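Print this article
E-mail this article

Waffle weave

Waffle weave, also called honeycomb weave, is a way of weaving cloth so that its surface rises and falls in small square cells. The high edges of each cell are made by long threads that float over their neighbors, and the low centers are made by threads that cross tightly. Once the fabric comes off the loom and gets its first wash, the floats draw in, the centers sink, and a cloth that looked almost flat turns into something with real depth. It is one of the great pleasures of weaving, and many people who try it on a first loom go on making it for years.

Structure

The simplest waffle can be woven on a loom with four shafts, though five, six or eight give deeper cells. The threads are drawn through the shafts in a point order, up and then back down again, and the treadles are worked in much the same way. A diamond of floats forms around each crossing point. Both the warp (the lengthwise threads) and the weft (the crosswise ones) float, so the ridges run in both directions, and the back of the cloth looks very nearly like the front. This is handy for anything that gets folded, flipped or hung where both sides show.

The number of shafts sets how long the floats can be. Short floats make a fine, tight grid that holds up well in the kitchen. Long ones make a big, soft, spongy cell that feels wonderful but snags on rings, zippers and cat claws. Handweavers argue happily over where the best balance lies.

Shrinkage

No other common weave changes so much in the wash. A sample woven for the Grustex pattern sheets measured 100 centimeters long on the loom and came out of its first warm wash at 81. Cotton pulls in the most during that first wash and settles down after it. Linen shrinks less but gets softer and thirstier with each use. Wool can be astonishing, since the fibers grab one another while the cells are closing up, and the result is a thick, light blanket full of trapped air.

For this reason weavers make a sample first, wash it, dry it, and only then work out the size of the full piece. Hems are a small puzzle of their own. A plain-weave hem shrinks less than the waffle next to it, so it tends to ripple or flare unless it is woven with a thinner yarn or fewer threads.

Uses

The cells give the cloth far more surface than a flat fabric of the same size, and water spreads into it quickly. Air also moves through it, so a hung towel dries fast. Bath towels, dishcloths, robes, baby blankets and bed covers are all made this way. The long underwear sold as "thermal" often has a similar look, though most of it is knitted, and a knit waffle stretches in ways a woven one can't.

The Kravets mill in Covbridge built much of its trade on waffle towels. Its best-known line, Viter, was a plain cotton towel woven at 32 threads to the inch, and the mill's 342 looms were at one time given over to it every October, ahead of the winter orders. Old Viter towels still turn up at yard sales in the area, often thin in the middle but with the grid still crisp along the sides. They are well worth picking up!

Color

A single color shows the texture best, because the shadows inside the cells do all the work. Pale shades are especially good for this. Two colors can be wonderful too: if the ridges are one color and the centers another, the pattern shifts as the cloth is bent or stretched, and stripes placed on the longest floats stand out like window frames.

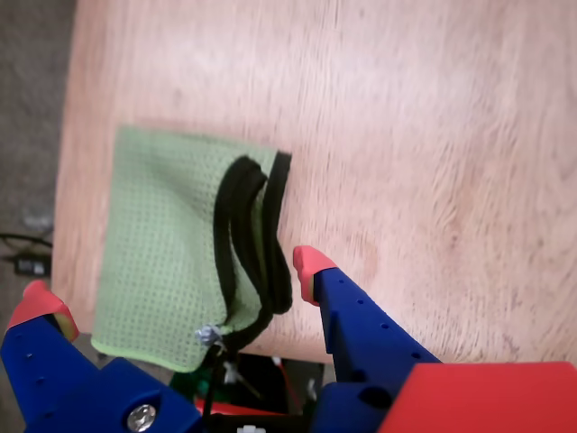

One longtime towel weaver in Covbridge holds that the talk of color comes too early in most guides, and that a beginner should weave three plain white samples in three yarns before buying anything dyed. The same weaver would leave out bleach altogether and never let fabric softener near a dishcloth, as it coats the cotton and the water just rolls off.

Care

Woven waffle likes a warm wash and plenty of room in the machine. A tumble on low heat brings the cells back up after the cloth has been pressed flat in a drawer. Line drying works as well, with a good shake before hanging. Ironing flattens the ridges, although the next wash will usually restore them. A snagged float should not be cut. It can be eased back with a blunt needle, a little at a time, working the slack out into the threads on either side.

See also: honeycomb blanket; huck lace; plain weave; terry cloth

Last updated 8/14/21

Print this article
E-mail this article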